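List: Drimdale Wardrobe and Laundry
Subject: Re: Hangers for loop-strap garments, plastic vs. wire
In-Reply-To: your message of Sunday evening

> We are down to the last of the wire hangers in the back stock room and I
> have to reorder this month. The two candidates are the Flomell molded
> plastic (white only, sold in cartons of 100) and the Stondska flocked type.
> Most of what we hang now is knit or light woven with sewn-in hanging loops,
> and I keep finding pieces on the floor under the rail. Are people using the
> loops or cutting them off? And does anyone have an opinion on hook
> diameter? The Selvanayagam rail fittings are thicker than the old ones and
> some hooks bind on them.

Taking these in order, with the hook question last.

Loops. We leave them on and use them. A loop over the end of the arm holds the shoulder in place on any garment with a wide or soft neckline, and it does so without a clip, so there is no pressure mark. The tip of the arm should come all the way through the loop and show past it. If the tip is sitting inside the loop, the strap works its way off the first time somebody pulls the neighboring garment. We had that fault on most of the pieces we picked up off the floor in April.

Both loops go on before the hanger goes to the rail. Hooking one side and then trying to reach the second with the hanger already up pulls the garment over to the finished side and stretches the seam the loop is sewn into. On knits this shows as a small peak at the shoulder.

Where a loop is too long, do not knot it. A single turn around the arm takes up the slack and comes undone when the garment is taken down. Loops that are too short for the arm should be left hanging free inside the garment. Forcing them breaks the stitching, and a broken loop is more work to repair than a plain shoulder is to steam.

Plastic vs. flocked. We ran 20 of each on the same rail, same garment type, for 3 weeks. The Stondska grips better at the neckline, no argument there. It is poor with loops, though, as the flocking drags on the strap and people give up halfway. It also sheds onto dark cloth. The Flomell is slick and drops anything with a wide neck if the loops are not used. With the loops on, we had no falls from it. I would order the plastic for your stock and keep a short run of flocked for strapless pieces and anything that has already lost its loops.

Check the mold seam when the carton arrives. Run a fingertip along the underside of each arm out to the tip. A raised seam will snag a fine loop. Ours had a few bad ones and a nail file fixed them – two passes, then wipe off the dust.

Creasing. Heavier drape garments will form vertical folds below the shoulder however you hang them. I have stopped treating this as a hanger problem. Leave a hand's width between garments on the rail and steam the folds on the day they are needed. Crowding does more damage than any hanger we tried.

Color. White only is a nuisance if you sort by hanger color, as we used to. We moved to size rings on the rail and a paper tag on the hook. The stock count last month came to 534 hangers in circulation, and it went faster than it did with the mixed colors.

Hooks. Measure the inside width of the hook at its widest point and the gap at the opening separately. It is the opening that binds on the Selvanayagam fittings. A hook can be generous inside and still refuse to go over the rod. Take one sample hanger to the rail before you commit to a carton, and try it at the end fitting as well as mid-span, where there is more room to turn your wrist.

Also check that the hook does not swivel unless you want it to. A fixed hook keeps all the shoulders facing one way, and that helps with loops, as you always know which arm you are starting from. We start from the left. 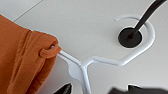 If your supplier will break a carton, ask for a handful first and hang your worst offenders on them for a week. I can send our tag template to the list if it is wanted – it is a plain sheet, four across, and needs a hole punch.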